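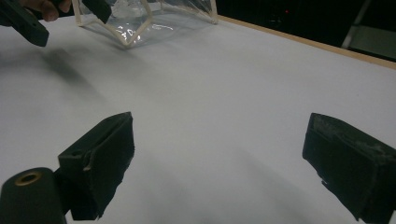

Ro-un Yang replied: Try it with nothing on the top first. Wipe it down with plain water, let it dry fully, and put one bag on it. If the bag slides, it's whatever you've been cleaning with. If it still grabs, it's static and we go from there.

Ticket 428
Opened: 09/02/2016
Product: Flosent packing table, 84 inch, white matte top
Status: Open – waiting on customer
Subject: Clear bags cling to tabletop, hard to pick up

Original message

We have two of the Flosent tables in the packing room. One is fine. On the other one the clear bags stick to the top. You put a bag down to fill it and the bottom layer lies flat against the table and you can't get a finger under it. When you do get it up it wants to go back down, or it sticks to your sleeve. It's worse with the bags from the new carton (Lamont, flat, clear, 3000 to the carton), but the old ones did it some too.

Small parts bags are the worst. Once there is something heavy in the bag it's OK.

We tried turning the bags over, no change. We tried swapping packers, same thing for both of them. The table is against the outside wall, next to the heater. The good table is by the door.

Is there a coating on the top that wears off? Can we get a replacement top?

Reply from customer

Did the water wipe this morning. Let it dry over the coffee break. First few bags were better, then it went back to how it was. By lunch it was sticking again.

For cleaning we use Erkik spray at the end of the shift. Same bottle for both tables, so I don't think it's that.

Reply from Ro-un Yang

Thanks, that helps. Better right after wiping and then worse as you work does sound like static. There's no antistatic coating on this model, so nothing has worn off, and a new top would do the same thing in the same spot.

Please check these and write back with what you find:

Is the table on its rubber feet or on the casters?
Is there a ground wire from the frame to anything?
Is the heater blowing across the top?
Do the packers pull the bags out of the carton across the table edge, or lift them out from above?

The last one matters more than people expect. Dragging a stack of bags across a dry top charges both.

Reply from customer

Table 1 (good): casters, no ground wire, no heater, carton on the floor, bags lifted out.
Table 2 (bad): rubber feet, no ground wire, heater blows across the left half, carton sits on the shelf at the back and the bags get pulled forward over the top.

I hadn't noticed the carton thing. The shelf only went in last March. The sticking started some time after that, I can't say when.

Reply from Ro-un Yang

OK. Please change one thing at a time, otherwise we won't know which one did it. Half a shift each is enough.

First, take the carton off the shelf and put it on the floor like at the other table. Leave the heater as is.

Second, put the carton back and turn the heater so it points at the wall or the floor.

Third, both together.

Don't use dryer sheets on the top. A few customers have done this and it does work for a while, but it leaves a film that picks up dust and then the labels don't hold on the bags.

Reply from customer

Results so far.

Carton on floor, heater as is: better. Bags still cling on the left half, not much on the right.
Carton on shelf, heater turned: a little better on the left, right side the same as before.
Both: good for the whole shift. One packer said it was the same as the other table now. The other one said almost.

The problem is we need that shelf for the carton. There's no floor space on that side with the pallet jack going through, and the carton got kicked twice today.

Reply from Ro-un Yang

Two options then.

Keep the carton on the shelf but stand it on its end with the opening up, so the bags are lifted out and not pulled. You may need to cut the front flap down.

Or hang a ground kit on the frame. Tadix sells one that clamps to the leg, no drilling. I would still try the carton first. The kit takes care of the frame, but the top itself isn't conductive, so on its own it may only help part of the way.

For thin bags that lie flat, it also helps to open them while they're still in your hand and set them down open.

Reply from customer

Stood the carton up and cut the flap. It fits with a little room to spare. Heater is staying turned for now but people are complaining about cold hands, so that may not last. Will report back at the end of the week. Please leave the ticket open.

Also, do you have the part number for the rubber feet? One is missing on the back left.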